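Equipment Planning for a Household Textile Handling Project
Final report, project stream in robotics and automation
Prepared by Celeste Meireles

3. Equipment requirements

The project required hand-held grippers suitable for recording clothing tasks in ordinary bedrooms. Two suppliers, Culwood and Flesine, were invited to quote. The approved ceiling was $3,764, inclusive of freight and spare parts. 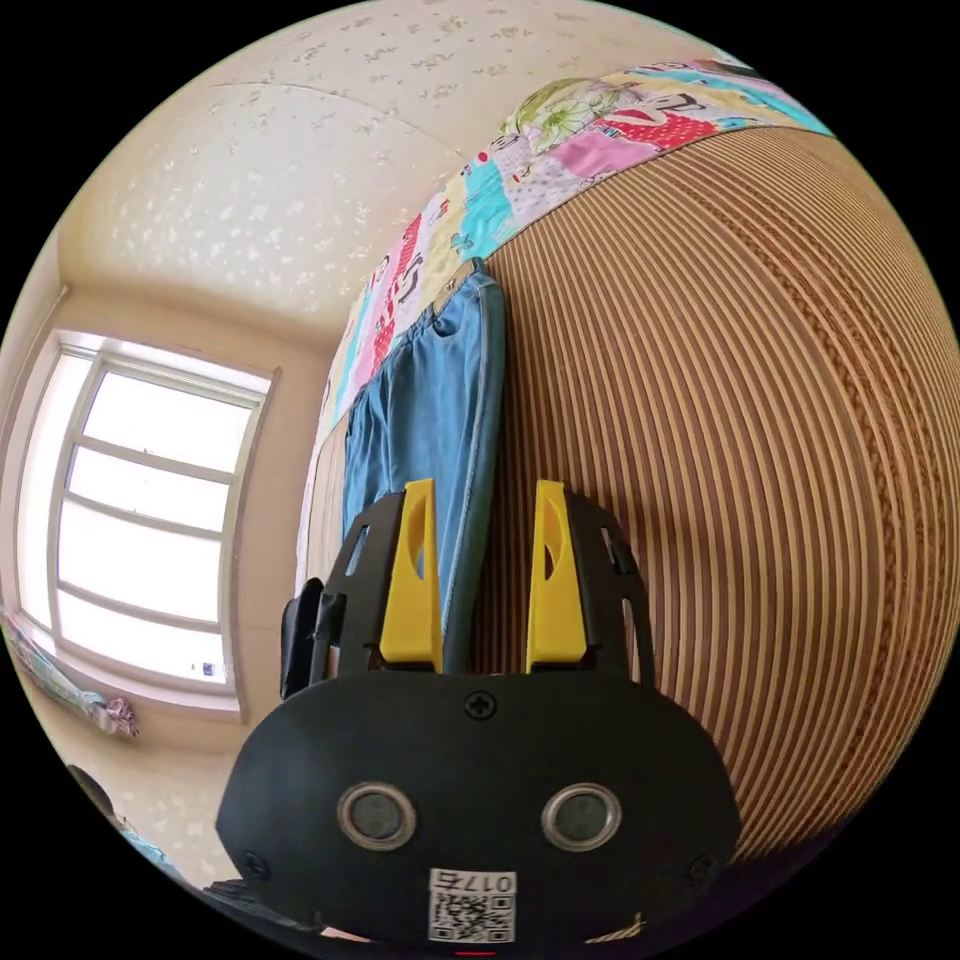 Culwood's quotation covered a matched pair of grippers with one year of repairs. Flesine offered a lower unit price but charged separately for calibration, and its total exceeded the ceiling once a second unit was added. The Culwood quotation was accepted in July.

3.1 Quantity

A single gripper was considered at the proposal stage. Denim and other heavy fabrics are difficult to spread or fold from one side, and the plan was therefore revised to two units per operator. This change consumed most of the contingency.
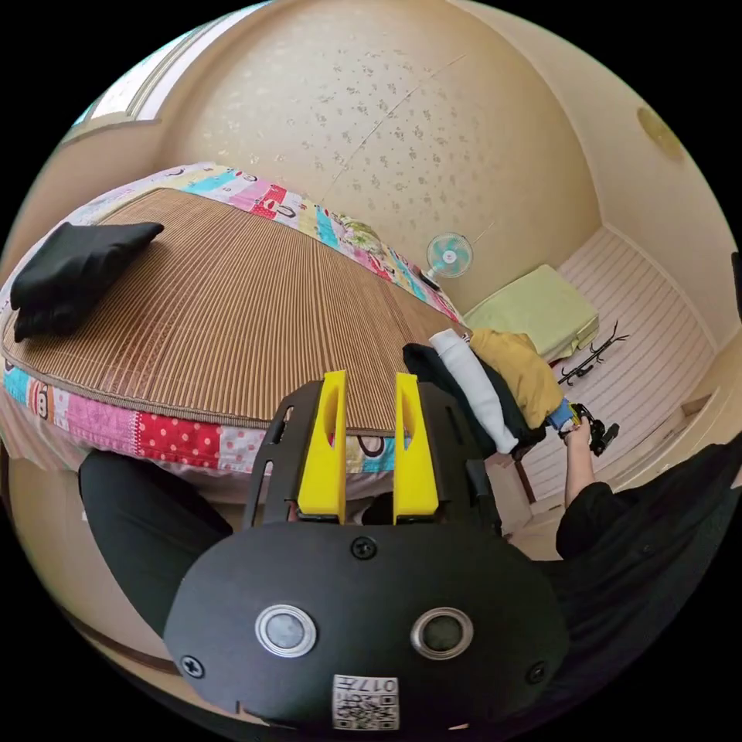 Storage was budgeted under the Podex plan at $200, with a further $50 set aside for labels and replacement screws. No furniture was purchased. Participating households use their own beds and clothing, an arrangement which the supervisor approved on grounds of cost and realism.

3.2 Consumables and wear
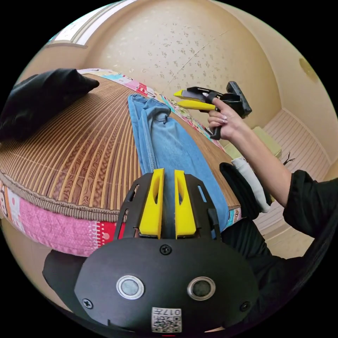 Figure 3. Jeans laid on a woven bamboo mat, with two grippers at the bedside.

Finger pads are the principal recurring cost. The budget allows one replacement set for every 30 hours of use — a conservative interval, adopted in the absence of supplier data on woven and slatted surfaces. Pads should be ordered by the set and held by the equipment office.

3.3 Recommendations for the next intake 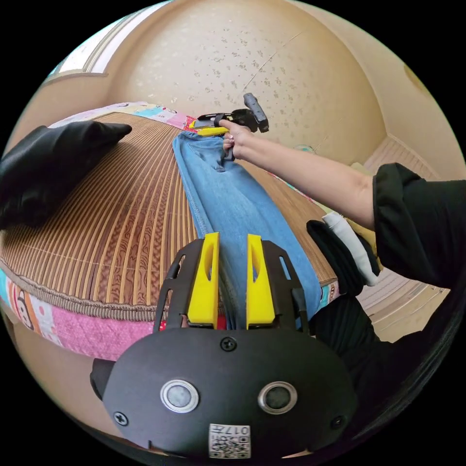
It is recommended that both grippers be retained and that a third be purchased as a spare. The Azimi laboratory has offered to share its repair bench, and the labour line may be reduced accordingly. Freight should be quoted separately in future tenders.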